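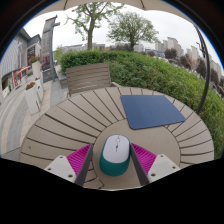 Slide 1. Wireless mouse on a slatted outdoor table.

Speaker notes: Battery drain in wireless input devices, what we measured and what we changed
Natalie Catterall, Entwistle site services
April 15, 2024

Slide 1, title
Wait for the back rows to settle. Introduce self, mention that Jamie Oakley did the logging scripts and will take questions on them. Forty minutes including questions. Handout has the tables, so people do not need to copy numbers down.

Slide 2, why we looked
Entwistle moved to wireless mice and keyboards at the Cladthorpe and Brekimley offices in one purchase round. Wired units went to storage. Within a year the help desk had a steady line of tickets reading "mouse dead" or "mouse jumping." Most were closed with a new battery and no further note. No model number, no battery age, no receiver location. The ticket history told us how often people complained and very little else.

Slide 3, the sample
1,246 devices on the register. 1,090 reported at least one usable battery reading during the study. The others were in drawers, on leave with their users, or did not expose a battery level to the host. Say plainly that the second number is the base for every percentage after this slide. Hayley Stockdale was asked about this twice at the dry run.

Slide 4, how a mouse spends power
Three states: active, idle, sleep. Active means the sensor is lit and the radio is sending at full rate. Idle drops the sensor rate and sends only on change. Sleep turns nearly everything off and waits for a button or movement. Drain over a week depends mostly on hours in active and on how fast the device falls to sleep. Point at the step curve. The small spikes are receiver check-ins, do not spend time on them.

Slide 5, surface
Optical sensors compare successive pictures of the surface. A surface with little texture gives weak matches, so the sensor raises its light level or sample rate, depending on the design. Glass and gloss finishes are the usual trouble. Gaps and grooves cause a different fault: the lens height changes as the mouse crosses, tracking drops out, and the pointer skips. Users report that as a low battery. A mat fixes it.

Slide 6, radio
Receivers plugged into the rear of a metal case did worst. Retries cost power. Moving the receiver to a front port or a short extension lead cut the retry count on every desk we tested. Also mention USB 3 ports next to the receiver, a known source of noise in the 2.4 GHz band.

Slide 7, results
313 devices fell in the high-drain group. Receiver placement was the most common finding, then surface, then old firmware with a long sleep timeout. Actual hardware faults: 7. Pause here. Kirsty Clegg has the teardown notes if anyone wants them.

Slide 8, changes made
Sleep timeout set to the shorter option in the standard build. Extension leads added to the desk kit. Ticket form now asks for surface and port. Rechargeable cells tried at Brekimley only. Their lower voltage confused the battery gauge on older units, so warnings came early. Still open.

Slide 9, limits
Battery level is reported in coarse steps. No control group. Home workers left out. Second round of readings planned for September, with Britavon added.

Questions
If asked about cost per device, refer to Natalie Bainbridge in purchasing. Spare slide 10 has the firmware list.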